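Clernside Household Newsletter
04/07/2026

Print this item | E-mail this item

Changes to the Bulky Item and Reuse Collection

Residents of Clernside will be able to book bulky item collections under revised arrangements from the start of next month. The new arrangements apply to all households in the Comby and Thambiah districts, including those in apartment buildings with a shared collection point. Commercial premises are not covered and should continue to use their own contractor.

The revision follows a review of the service carried out over the winter. During the review period the collection office received 2821 booking requests, of which 211 could not be completed on the first visit. The most frequent reasons were that the item had been left behind a locked gate, that it was not the item described in the booking, or that it had been set out on the wrong side of the street. Several of the changes described in this item are intended to reduce the number of repeat visits. 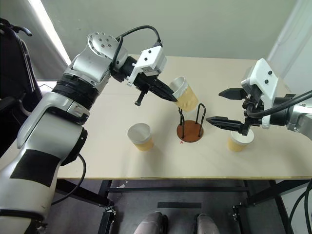 Each household may book up to two free collections per calendar year. A third and any further collection in the same year will be charged at the standard rate of $10 per item. Households that have already used one free collection this year retain the other. Unused collections may not be carried forward or transferred to another address.

Bookings must be made at least five working days in advance. At the time of booking, residents will be asked to state the type of each item, its approximate size, and whether it can be lifted safely by two people. Any item weighing more than 100 pounds must be declared, as it requires a vehicle with a tail lift. The crew is not permitted to collect an undeclared heavy item, and the visit will be counted as used.

Items should be placed at the front edge of the property by 7 a.m. on the date given in the confirmation. They must not block the sidewalk, a driveway, a hydrant, or a neighbor's mailbox. Residents of apartment buildings should use the point marked on their building notice and attach a label with the booking number. Crews do not enter homes, garages, or stairwells. Residents who are unable to move an item outdoors on account of age, illness, or disability may ask for an assisted collection when they book, and a separate appointment will be arranged.

What may be reused

A larger share of collected furniture will now be sent to the Fillico reuse hall, where it is checked and offered to residents at low cost. Tables, chairs, bookcases, bed frames, and chests of drawers are particularly welcome. Drawers should be emptied and left in place. Where a piece has been taken apart, the screws and fittings should be placed in a bag and taped firmly to the largest section — loose fittings are the main reason that otherwise sound furniture is turned away from the hall.

Upholstered furniture can be accepted for reuse only if the fire safety label is still attached. Sofas and armchairs without a label will be collected, but they will be sent for disposal. Mattresses are collected for recycling and must be wrapped in plastic. Wrapping bags are available without charge from the Comby office during opening hours.
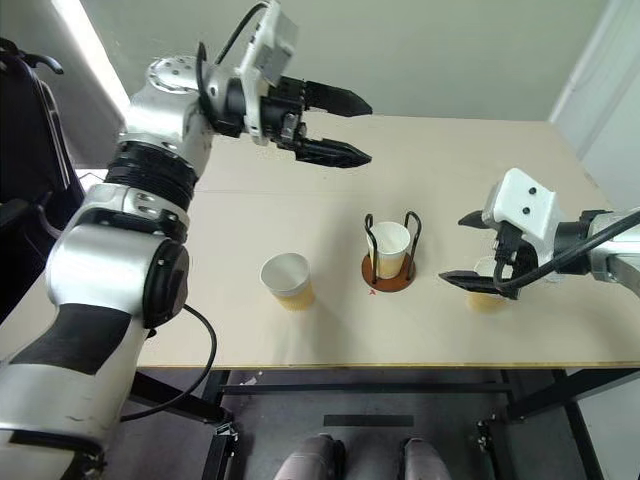

Items that cannot be collected include paint, motor oil, gas cylinders, vehicle tires, plate glass, and building rubble. These should be taken to the Thambiah transfer station, which has separate bays for each. Proof of address is required at the entrance. Refrigerators and freezers may be booked for collection, but they must be empty and the doors must be secured with tape or cord.

Changing or canceling a booking

A booking may be changed or canceled without penalty until noon on the working day before the collection. After that time the collection will be counted as used. If the crew has not arrived by 5 p.m., residents are asked to leave the item in place overnight and to contact the office the following morning with the booking number. Collections delayed by severe weather will be made on the next available working day, and no new booking is needed.

Bookings made before the new arrangements take effect will be honored on their original terms, including those for dates next month. Residents holding such a booking need take no action unless they wish to add an item, in which case the new terms will apply to the whole booking.

A printed guide to the service was delivered with the March utility statement. The guide gives the earlier notice period of three working days and should be corrected accordingly. Replacement copies, including a large-print edition, may be requested at the Comby office or picked up at the Fillico reuse hall.

Comments on the revised arrangements may be submitted in writing to the collection office. Comments will be considered when the charges are next reviewed.

Print this item | E-mail this item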